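Back at the bench with the arm tonight. Long list, so I'm putting it here in pieces.

Gripper first. I redid both fingers last month. The old tips were too blunt to get under anything flat. New ones come to a point and I left them black.

Wrist camera is on its third bracket. The first two flexed whenever the arm stopped hard. Calibration file is now 424 lines and I only understand the top part.

Current job is table setting. Plate on a cloth, pick it up, put it back down. The shiny glaze is the hard part for the camera — any glare and the edge finder starts guessing.
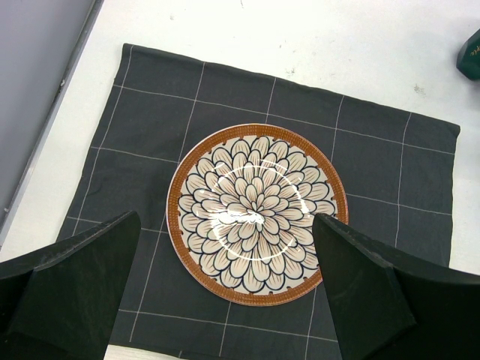 So I changed the edge finder to look for the rim color first and ignore anything close to pure white. Takes 28 extra lines of code. Fine with me.

Grip force is still set by hand. I have 2 presets, one for cups and one for plates. Nothing for bowls yet.

Someone at Toltora asked if the code is public. Not yet. I want to clean out the old Duda driver first — half of it is commented out.

Next up is the elbow belt. It squeaks near full reach. New one is ordered, and I'll post the part number once it fits.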